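Conservation des restes alimentaires

La conservation des restes alimentaires désigne l'ensemble des pratiques domestiques par lesquelles un plat cuisiné, ou une partie de ses ingrédients, est gardé après le repas pour être consommé plus tard. Elle se distingue de la conserve proprement dite, qui vise des durées de plusieurs mois, et de la conservation industrielle. Elle concerne surtout les plats cuits, les légumes entamés, les fruits coupés, le pain et les produits laitiers ouverts.

La pratique existe dans toutes les cuisines, mais ses formes varient selon le climat, l'équipement et les habitudes de repas. Dans les foyers équipés d'un réfrigérateur, elle repose principalement sur le froid et sur des récipients fermés. Ailleurs, elle fait appel au sel, à l'acidité, au séchage, à la graisse ou à une recuisson quotidienne.

Histoire

Avant la diffusion du froid domestique, les restes étaient rarement gardés tels quels. Ils étaient le plus souvent transformés le jour même ou le lendemain matin. La soupe tenue au coin du feu, à laquelle on ajoutait chaque jour de l'eau, du pain et des légumes, en est la forme la plus connue dans les campagnes européennes. Les viandes rôties étaient hachées, mêlées à de la mie de pain et remises au four. Les céréales cuites, refroidies en bloc, étaient tranchées et poêlées.

Le garde-manger, petit meuble aéré ou niche pratiquée dans un mur exposé au nord, permettait de gagner une journée ou deux en saison froide. On y posait les plats sur des planches, couverts d'un linge ou d'une assiette retournée. Les caves jouaient le même rôle dans les maisons qui en possédaient. La glacière, alimentée en blocs de glace, est restée longtemps réservée aux ménages aisés des villes.

L'arrivée du réfrigérateur a modifié la taille des préparations. Il est devenu possible de cuire en une fois pour plusieurs repas, ce qui a créé un besoin nouveau de récipients fermés et faciles à empiler. Les boîtes à couvercle souple se sont répandues dans la seconde moitié du vingtième siècle, suivies par les boîtes à clips puis par les récipients en verre trempé. 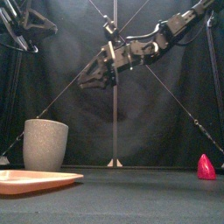 Les livres de cuisine ménagère ont accompagné ce changement. Les chapitres consacrés à « l'art d'accommoder les restes », fréquents dans les manuels anciens, ont peu à peu cédé la place à des tableaux de durées et à des conseils de rangement. Dans son étude des cahiers de recettes familiaux de la vallée de Skita, Mehrangiz Abbasi a relevé 1 246 recettes, dont 80 partent explicitement d'un plat déjà cuit. La plupart sont des gratins, des farces et des boulettes - les desserts y sont peu représentés, à l'exception du pain perdu et des puddings.

Principes

La dégradation d'un aliment cuit tient à trois causes principales : la multiplication des micro-organismes, l'oxydation et la perte ou la reprise d'humidité. La cuisson détruit une grande partie des bactéries présentes, mais certaines espèces forment des spores qui lui résistent et qui se développent si le plat reste tiède. Une nouvelle contamination peut aussi se produire après la cuisson, par les ustensiles, les mains ou le contact avec des aliments crus.

Le froid ralentit cette multiplication sans l'arrêter. Un réfrigérateur réglé à 4 °C ou moins permet de garder la plupart des plats cuisinés deux à trois jours. La congélation à -18 °C bloque le développement microbien, mais elle ne détruit pas les germes, qui reprennent leur activité à la décongélation.

L'oxydation touche surtout les graisses et les végétaux coupés. Elle donne un goût rance aux viandes grasses et brunit les pommes, les avocats et les artichauts. Un contact réduit avec l'air, un peu de jus de citron ou une fine couche d'huile en limitent les effets.

Refroidissement

Le passage du chaud au froid est l'étape la plus délicate. Les recommandations sanitaires courantes demandent de placer les restes au réfrigérateur dans les deux heures qui suivent la fin de la cuisson ou du service. Un grand volume refroidit lentement en son centre, et un plat mijoté laissé dans sa marmite peut rester tiède une bonne partie de la nuit. Il est donc d'usage de le répartir en portions peu épaisses.

Le bain d'eau froide, dans un évier ou une bassine, accélère nettement l'opération pour les soupes et les sauces. On remue de temps en temps et l'on renouvelle l'eau quand elle se réchauffe. Le riz et les pâtes peuvent être étalés sur un plat large avant d'être mis en boîte.

Récipients

Le choix du récipient dépend de l'aliment, de la durée prévue et du mode de réchauffage. Les types les plus courants sont les suivants.

Verre : il ne retient ni les odeurs ni les colorants et supporte en général le passage au four lorsqu'il est prévu pour cet usage. Il est lourd et craint les chocs thermiques.

Plastique : léger et peu coûteux, il se tache au contact de la tomate ou du curcuma et se raye avec le temps. Les boîtes rayées se nettoient moins bien et sont à remplacer.

Acier inoxydable : solide et neutre, il convient au transport des repas. Il ne passe pas au micro-ondes.

Céramique et grès : employés pour les terrines, les fromages frais et les préparations au vinaigre, ils sont souvent couverts d'une simple assiette ou d'un film.
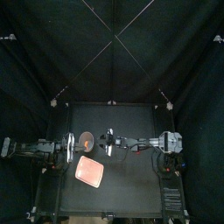 Rangement au réfrigérateur

La température n'est pas uniforme à l'intérieur d'un réfrigérateur. Dans beaucoup de modèles à froid statique, la zone la plus froide se trouve au-dessus du bac à légumes, tandis que la porte est la partie la plus tempérée. Les plats contenant de la viande, du poisson ou des œufs sont rangés dans la zone froide, les condiments et les boissons dans la porte. Les appareils à froid ventilé présentent des écarts plus faibles.

Les restes cuits sont placés au-dessus des aliments crus pour éviter les écoulements. Un espace libre entre les boîtes favorise la circulation de l'air. L'étiquetage, répandu en restauration, l'est moins dans les foyers : une enquête menée à Daltville auprès de 1 391 ménages indique que l'habitude est bien installée pour le congélateur, mais presque absente pour le réfrigérateur.

Durées usuelles

Les durées données par les guides domestiques supposent un refroidissement rapide et un réfrigérateur correctement réglé. Elles diminuent pour les personnes fragiles, les femmes enceintes et les jeunes enfants.

Soupes et légumes cuits : trois jours.
Viandes cuites et plats en sauce : deux à trois jours.
Poisson cuit : un à deux jours.
Riz et pâtes cuits : un à deux jours.
Salades assaisonnées : à consommer dans la journée.
Préparations à base d'œuf cru : vingt-quatre heures au plus.

Les fruits coupés se gardent un à deux jours dans une boîte fermée. Le pain rassit plus vite au réfrigérateur qu'à température ambiante - il vaut mieux le trancher et le congeler. 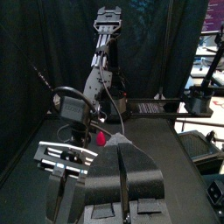
Peut-on recongeler un plat décongelé ?

Un produit cru décongelé peut être recongelé après une cuisson complète, car il s'agit alors d'une nouvelle préparation. Un plat déjà cuit, décongelé puis laissé en attente, ne se recongèle pas : il se consomme dans les vingt-quatre heures et se garde au froid jusqu'au moment de le réchauffer.

Réchauffage

Un reste doit être réchauffé rapidement et jusqu'au cœur. Les sauces et les soupes sont portées à ébullition, les gratins et les plats au four sont couverts pendant la première partie du réchauffage afin de ne pas sécher. Au micro-ondes, la chaleur se répartit mal dans les portions épaisses, ce qui oblige à remuer à mi-parcours et à laisser reposer une minute. On ne réchauffe que la quantité à servir.

Certains aliments supportent mal l'opération. Les œufs brouillés deviennent caoutchouteux, les fritures perdent leur croûte et les poissons maigres se dessèchent. Ils sont souvent mangés froids ou incorporés à une autre préparation.

Variantes régionales

Dans la région de Ghanem, les légumes cuits de la veille sont écrasés avec de l'ail et du yaourt, puis servis froids au petit déjeuner. À Vesance, la potée du soir est égouttée, liée avec un œuf et cuite en galette dans du saindoux. Cette galette porte le nom du jour où elle est mangée et non celui de ses ingrédients, qui changent avec la saison. En avril, elle contient surtout des poireaux et des pommes de terre de garde.

Voir aussi

Appertisation
Congélation des aliments
Gaspillage alimentaire
Garde-manger
Pain perdu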